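The Gripper That Would Not Let Go

Yae Noguchi keeps a list of every object her robot has refused to give back. "It's longer than I'd like," she says. "The sponge is on there twice."

Noguchi runs testing at Jadska, a small outfit that teaches robot arms to tidy up. Pick a thing off the table, put it in the basket, repeat until somebody buys one. In November the arm began doing the first half beautifully. It closed on the object, carried it to the basket, stopped in the right place, and stayed there, holding on like a toddler at a checkout.

"The log said 'released,'" she says. "Every single time. According to the software we were having our best week of the year."

The success rate that week stood at 70 percent, a number that had already gone into a slide for Koyama, the company's main customer. Noguchi found the trouble on Wednesday, when she sat down and watched the arm instead of the chart. 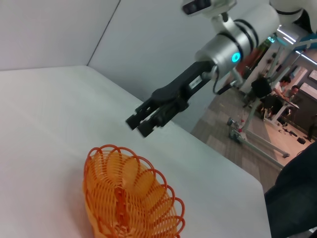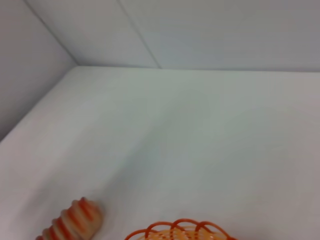 Her first suspect was the cable. "It's always the cable. You blame the cable, you replace the cable, you feel productive." She replaced it. The arm held on to the next object as firmly as the last.

The real cause was an update to Drenen, the control program Jadska uses. After the update, an open command that arrived while the arm was still settling got dropped, and the program marked the job as done anyway. "It was reporting its intentions," Noguchi says. "I've worked with people like that."

The part she tells less cheerfully came the same afternoon. A colleague, tired of waiting, reached in and tugged at the object. The delayed command from the next cycle came through and the gripper opened, then closed again on two of his fingers. It was running at 20 percent force, and he got away with a red mark and some language.

"I was right there, and I'd have done the same thing," she says. "You see it stuck, your hand goes in. We had an emergency stop within reach and neither of us thought of it, because the machine wasn't moving. In our heads it was furniture."

The rule now is that hands stay off the table until the stop is pressed, even for a sponge. Drenen has been rolled back, and the gripper has to report its own finger position before anything counts as a release. That change took nine days, most of them spent arguing over how open is open.

And the slide for Koyama? Noguchi looks at the ceiling for a while. "We sent a corrected one," she says. "It had a lot more white space."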